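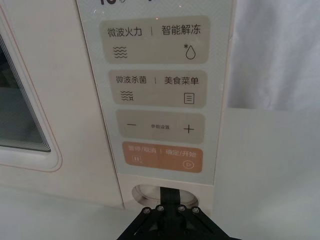

Hernance Opens a Lending Counter for Kitchen Machines, Starting with the Microwave

PICARD STREET, October. Hernance, the household goods library on Picard Street, will open a lending counter for small kitchen appliances this month. Members will be able to take home a microwave, a rice cooker, a blender or a bread maker for up to 12 weeks, use it, and bring it back before it has to be moved to a closet.

The counter is a joint effort with Cirkari, the repair shop two doors down, which has spent the summer checking plugs, seals and door latches on donated machines. Cirkari reports that most of the donations worked fine. They had been given up because of a missing turntable, a move to a smaller apartment, or a button whose purpose had never been settled within the household.

That last group interested Hernance enough to ask its members about it. A short survey went out with the spring newsletter and drew 2,205 replies. The most common answer to "Which microwave buttons do you use?" was "Start." The second most common was the button that adds time, which members described as a way of cooking nearly everything. Several people wrote in to defend the popcorn setting, at length.

Each appliance will therefore leave the counter with a printed card tied to its cord. The card gives the name of every button in plain English, what the maker intended it for, and one thing to cook with it that somebody might want to eat. For machines with panels in other languages, the card carries the original wording next to the translation, so it can be matched by eye.

Among the first of these is a cream-white microwave with a thin peach-pink line around the door and a panel labeled in Chinese. Its buttons share their space in pairs. Microwave power, 微波火力, sits beside smart defrost, 智能解冻, which has a water drop and a small snowflake to help it along. The next button down offers microwave sterilization, 微波杀菌, and a food menu, 美食菜单. Under those is parameter settings, 参数设置, with a minus at one end and a plus at the other. The lowest button is orange, and in the opinion of the Hernance staff it has the look of a button that expects to be pressed.

"We had members walk past a perfectly good oven because they couldn't read it," Hernance said in a statement. "Then we watched the same members fail to explain the one they had at home, which was in English. We decided the card should go on everything."

The cards were written at the long table in the back of the Hernance shop over several evenings and tested on leftovers. The rule was that a card had to make sense to a person standing up, hungry, with one hand free. Early drafts ran to four pages and were sent back. The current version fits on one side, with the defrosting advice in slightly larger type following strong feelings about chicken.

Stitoletti, the bakery across the street, has agreed to supply frozen rolls on opening morning so that visitors can try the defrost settings on several ovens and compare the results. The rolls are free. Visitors are asked to eat their test results, including the chewy ones.

Borrowing is included in the regular Hernance membership. There is a refundable deposit on microwaves and bread makers, payable at the counter. Appliances should come back wiped down inside and out, with the cord loosely coiled and the card still attached. A microwave that returns smelling of fish will be aired in the yard for a day at the member's moral expense.

The shop has printed 1,000 blank cards and would like to fill them. Anyone who owns an appliance with a baffling panel may bring in a clear note of its labels, and the shop will do its best to produce a card within around 90 minutes. Owners may wait or go across the street for coffee. Machines with no labels left at all are welcome too, although those go straight to Cirkari, where they are considered a treat.

Donations are accepted at the side door from 10 a.m. Please include the turntable.

About Hernance

Hernance lends ladders, tents, sewing machines, folding chairs and other things people need twice a year. It is open to anyone living within walking or reasonable bus distance of Picard Street.

Press inquiries: ask at the front counter, Hernance, Picard Street. Copies of the button cards are available on request.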